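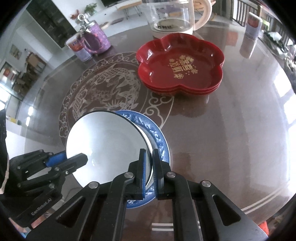
Page last changed: December 27, 2024

I've had the Trevlow dish rack on my bench since November, which is long enough to have opinions, so here they are!

Quick background. Our kitchen is tiny. We rent, the sink is a single bowl jammed up against the fridge, and there's no dishwasher and no spot for one either. My old rack was a wire thing from the op shop that went rusty at the feet and left orange rings all over the laminate (goodbye, bond). So when Khurana had the Trevlow marked down I grabbed one on the way home, along with a bag of mandarins and a mop head I didn't need.

It comes flat in the box with the instructions on a single sheet. Three bolts a side, and they give you a little Allen key that I lost under the oven within the first minute. My neighbour Hugo Peñalver lent me his and stayed for a cuppa, and then told me I had the drip tray in backwards. I did.

Now the good stuff. The tray slopes properly and the spout swivels, so the water runs into the sink instead of pooling under the mugs and growing things. The slots are set wide enough for pasta bowls, which my old rack just spat out onto the floor. Blue and white china is my weakness, and the rim of a dinner plate sits in there without clanking against the one beside it. I've had no new chips so far. Wine glasses hang off the side on rubbery pegs and I was dead nervous about that for a week, but they've held.

The not so good. The cutlery caddy is a joke. It's one big square with no dividers, so the forks all flop over and the teaspoons go straight to the bottom and sulk there. I ended up pinching the caddy from a Trita rack my sister was chucking out, and it clips on fine if you give it a decent shove. The feet slide a bit too. I cut up some of that grippy drawer liner and stuck it underneath, problem sorted.

Cleaning it is easy enough. Vinegar in the tray once a fortnight, a scrub with an old toothbrush around the spout, done. Our water's pretty hard and I can see a bit of white scale building up near the bolts, so I'll keep an eye on that.

If you've got the room for a two-tier one, Caltholm do a taller model that my mum swears by, but it wouldn't fit under my cupboards. For a small bench I'd buy the Trevlow again. Four stars, and I'd have given it five with a proper caddy.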